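Wasow Heavy Cotton Table Cloth, Dark Green

Home > Kitchen and Table > Table Linens > Wasow

We have carried the Wasow cloth in our shop for a good long while now, and of everything on the linens shelf it's the one I find myself talking people into most often. It's a plain woven cotton cloth with a bit of heft to it, the sort that lies down flat when you shake it out and stays where you put it. The dark green has always been our best color. It's deep enough to forgive a splash of gravy, it looks handsome under white plates, and it doesn't shout Christmas at you in June, which was my worry when we first ordered it!

The cloth comes from a small weaving shop run by Veronica Văduva, who learned the trade from her aunt and still finishes the hems the old way, folded over twice and stitched down with mitered corners. A cheap hem will curl after the first wash and you'll be ironing it forever. These don't. I have one at home that has been through more birthday suppers than I'd care to admit to, and the corners are as square as the day I brought it home.

Sizes and details

Small square, seats 2 to 4
Long rectangle, seats up to 8
Material: 100% cotton, plain weave
Hem: double fold, mitered corners
Colors: dark green, oatmeal, brick, navy (navy is out of stock in the long size)
Price: $29 for the small square; please call the shop for the long size

Please measure your table before you order. I know, I know, everyone says it. You want the cloth to hang down a hand's width or so on each side for everyday meals, and a little more if you're dressing things up. If you have a round table, the small square looks lovely set on the diagonal with the points hanging down, and that's how my friend Gheorghița Mihăilă has always used hers.

Washing and care

Wash it once before you use it, by itself, in cool water. The green will give up a little dye that first time and then it settles down. After that you can put it in with your other darks. Line drying is best, though a low tumble is fine if you take it out while it's still a touch damp and smooth it over the table with your hands — most of the time that saves you the iron altogether. Skip the bleach, and go easy on the fabric softener, as it makes the cotton less thirsty and you do want it to soak up a spill.

Candle wax comes off best if you let it harden, lift what you can with the back of a knife, and then press the spot between two paper towels with a warm iron. Berry juice wants cold water right away.

Pairing it with other things

The Girau napkins were woven to go with this cloth and the brick ones are very pretty against the green. If your everyday dishes are on the bright side, so much the better, as a dark cloth will settle them down and let them look cheerful. The Matei felt pad goes underneath if you have a nice wooden top to protect, and it can be trimmed with ordinary scissors.
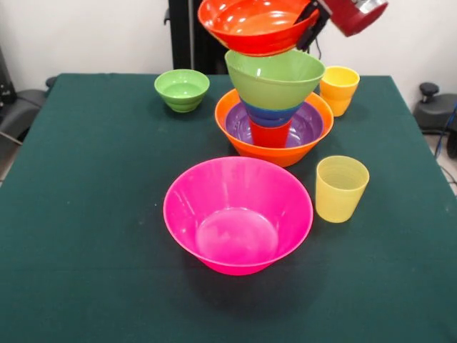
Will the green fade if I leave it on a table by a sunny window?

Any dyed cotton will lighten some in strong sun, so turn the cloth end for end every couple of weeks and it will mellow evenly. Drying it in the shade helps a good deal too.

Orders and returns

We ship within 4 working days, folded in tissue. Unwashed cloths can come back to us within 20 days for a refund or a swap to another size. Ask for Sebastian on the phone if you'd like a swatch mailed to you first, and he'll gladly pop one in an envelope for every color we have.

Prices good as of 1/12/18.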